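Keeping wooden shape blocks on the board

Posted by koyama_1512
Mar 23, 2023

I have a mixed set of wooden shape blocks, and we sort them on a big maple board that sits on a metal table. The short cylinders roll if they get set down on their sides. Is there a way to stop this without gluing anything to the board? I'd like to keep using it for bread too.

2 replies

Yuto Imai
Level the board first. If the table is flat, check for a warp by pressing on opposite corners. A rocking board needs a thin cork pad under the high corner. After that, gather the blocks toward one side and put the cylinders up on end. My own board has the same pale stripes. With most of the blocks bunched at the lower right, the red cylinder and the green star still have plenty of bare wood near them.
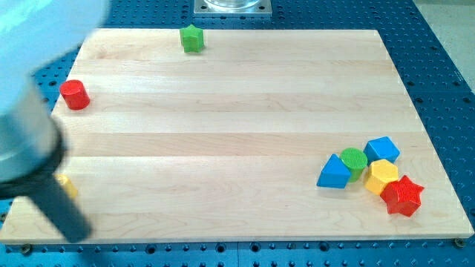
brilau
Posted 2 days later

Get a tray with a lip. I used a dish towel for a while and it was fine, but the kids kept pulling it off. Also I would not put bread on the same board unless you wash it every time. What oil do you use on it?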